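# The Second Arm 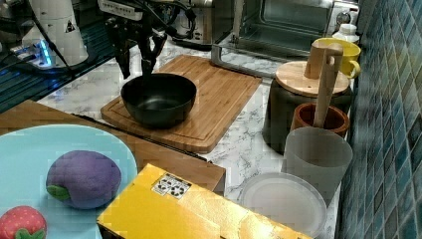
*The test kitchen at Prinum, bowl on the board, oven open.*

Meron Teshome had the budget open on her laptop and the laptop on top of a filing cabinet, which was the only flat place left in the office. The request said two arms. The money said one arm and part of another.

"Read me the lines again," said Hakim.

She read them. Arm, controller, gripper, spare fingers, cables, mounting plate, service plan, shipping. The service plan cost more than the gripper. The shipping cost more than the spare fingers, and the spare fingers came in a padded envelope.

"Take off the service plan," he said.

"We took it off last time."

Last time had been the elbow joint. They had waited most of September for a man from Allar to come and look at it. He replaced one seal, ate a sandwich in his van and sent a bill that Meron still kept in the front of the folder.

Hakim Liew went back through the door to the kitchen. He had been running the bowl all morning. The job was to lift it off the cutting board and set it in the oven, and then to do that again. Prinum had promised Naidoo, who paid for nearly everything, 200 clean runs before the review. He had a sheet of paper taped up by the light switch and he marked each run with a pencil. If the bowl touched the oven door, the run did not go on the sheet.

Meron followed him in with the quotes.

"Allar wants payment up front," she said. "Tresik will let us pay over 24 months."

"Tresik's gripper is heavier."

"Does that matter for a bowl?"

"It matters for the next thing." He pointed at the blue plate, where the strawberry and the purple one were. "The soft ones. You close too hard and they fold up and shoot out the side. I want to feel that before it happens. Allar's fingers will let me."

She wrote that down, leaving out the part about shooting out the side.

"What about used?" she said. "There's a used arm on the Tresik list. A bakery supplier had it."

"Did they say how many hours?"

"They said light use."

Hakim laughed at that and started the next run. Meron stood by the wall with the papers against her chest. She had worked in purchasing for hospitals and for a school district, and she had never before bought anything she could stand and watch. She liked to see it go, though she had not told him. It made the numbers harder to cut.

When the run was over he put a pencil mark on the sheet.

"Tell me what you need the second one for," she said. "Not what the request says. What I can say to Naidoo when they ask me."

He thought about it. "One arm can't hold a thing and work on it too. It can pick up that bowl. It can't pick up the bowl and stir it. Somebody cooking at home with one good hand knows this already. My father cooked that way for years after his stroke. He kept a wet towel under everything so it wouldn't slide."

"Is that in the request?"

"No."

"Put it in."

"It's a budget request, Meron."

"Put it in the box where it says justification. You wrote 'expanded capability.' I don't know what that is and I'm on your side."

He sat down at the stool and typed for a while. She used the time to call Tresik and ask about the hours on the used arm. The woman who answered did not know, but said she would find out, and did, and called back before he was done. It was more hours than light use. It was also less than half the price, and a new wrist could be fitted before it shipped. Allar's fingers would bolt to that wrist with an adapter.

Meron moved the numbers. New arm out, used arm in, adapter in, service plan back on for both. She took the chairs out of the furniture line. The total came in under by enough for a spare set of cables.

"You cut the chairs," Hakim said, reading over her shoulder.

"You have a stool."

"You don't have anything. You've been working on a filing cabinet."

"I like standing," she said, and dated the form 04/06/2022 and signed on the line for purchasing. Then she held out the pen.

He signed it and went back to the bowl.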